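Three months with the Favura mini conveyor: good belt, scary restart

I bought the Favura for our shop back in March after going back and forth between it and the Zamora for way too long. The Zamora is the nicer looking machine, I'll give it that, but it wanted its own controller and I already had a drawer full of those. The Favura runs off a plain power supply, it has a start/stop input you can wire to whatever you like, and Dorota Bednarek, who has built more of these cells than I have, told me to stop reading spec sheets and order one. So I did!

Our setup is two arms and one belt. One arm puts foam cubes on, the belt carries them along, the other arm deals with them at the blue bin. It's a test cell, so the cubes weigh nothing and the worst thing that can happen is a cube on the floor. Or so I thought when I wrote my first impressions (five stars, very smug, since deleted). 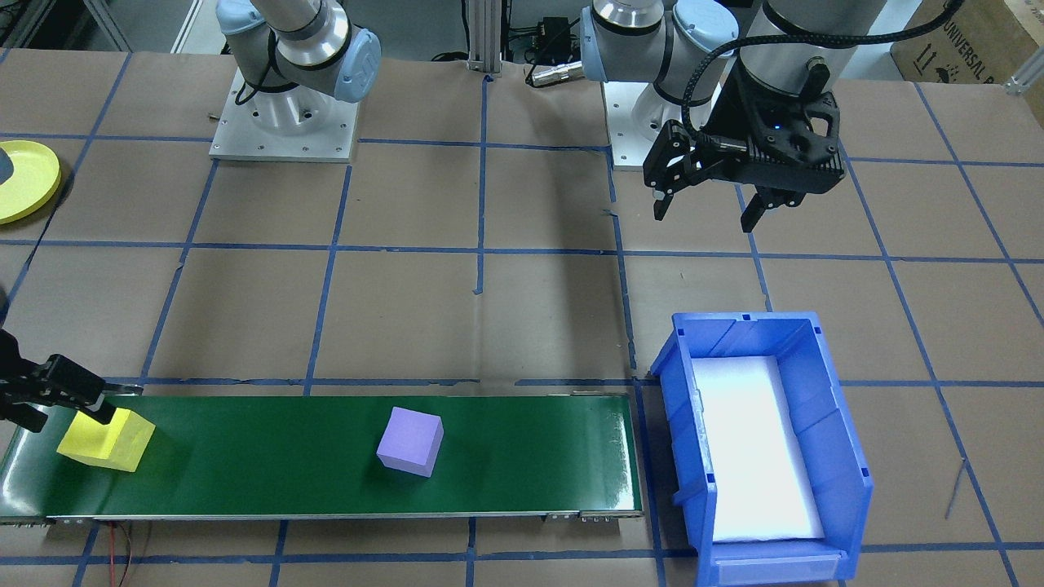 Favura belt with two foam cubes on it, bin past the end roller.

Let me do the good stuff first, because there's a lot of it. The belt surface is lovely. Foam sits on it nicely, I've never had one of our cubes creep sideways, and it wipes clean with a damp rag. It's quiet enough that Subira and I can talk over it without raising our voices. Assembly took me 25 minutes, and a good chunk of that was hunting for the hex key, which was taped to the inside of the lid. The tracking screws are easy to reach and I've only touched them twice.

Now the bad part.

About the third week in, Erick Rotich hit the stop while one of the grippers was down over the belt. Perfectly normal thing to do. Arms stopped, belt stopped, everybody happy. He fixed what he wanted to fix in the program, and then the building power blinked — one of those half-second dips where the lights go and come right back. The arms did what they should and sat there waiting for someone to go through the whole restart. The belt started running. All by itself, full speed, with Erick's hand 2 inches from the end roller.

He was fine. He said a word I won't put in a review. The cube that was on there rode up against the parked gripper, jammed, and the belt kept grinding away underneath it until I yanked the plug.

I spent that evening with the manual, which is 11 pages long, and the explanation is on the last one, in small type under "Notes." After a power loss the drive ignores the stop input and goes back to its factory setting, and the factory setting is RUN. Who picks that? There's a jumper inside the drive cover that changes it to HOLD. Mine shipped on RUN, and so did the one Wafula Massawe bought a month later, so I'm guessing they all do.

I wrote to Favura support and got a reply from a very polite person who told me the jumper was "a customer preference." I wrote back that my preference is for a belt that stays stopped. No answer yet.

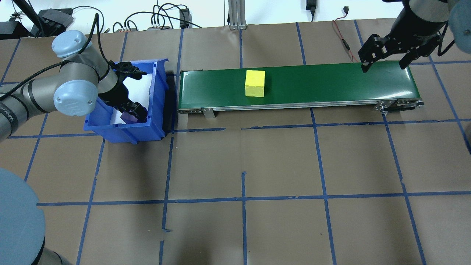 Anyway, moving the jumper takes a minute with a small screwdriver, and it works. I pulled the plug and pushed it back in 15 times in a row, with nobody near the belt, and it stayed put every time. But I didn't stop there, and I don't think you should either. A jumper is not a safety device. Njoroge Mbwambo helped me put a Serar latching relay on the supply, so when power drops out it stays out until a person walks over and presses the green button. We also tied that relay to the same e-stop loop as the arms. Should've been that way from day one, and that part is on me. I'd trusted the start/stop input to do a job it was never meant to do.

A couple of smaller gripes while I'm at it. The gap at the end roller will take a fingertip, and there's no guard in the box. Fekete sells a clip-on one that almost fits (I had to file down one corner). And the power lead is too short for any table deeper than a desk, so plan on an extension.

Would I buy it again? Yeah, I would, and I feel a little weird saying that. For moving light parts between two arms it's a really good belt for the money, and since the relay went in I haven't had one surprise out of it. But I can't give five stars to something that starts up without being asked. Three stars from me, four if they ship it with the jumper on HOLD and move that note to page one.

If you already own one, unplug it, take the drive cover off and check your jumper before you run it again. It's the one closest to the power connector, and the label is tiny, so bring a flashlight.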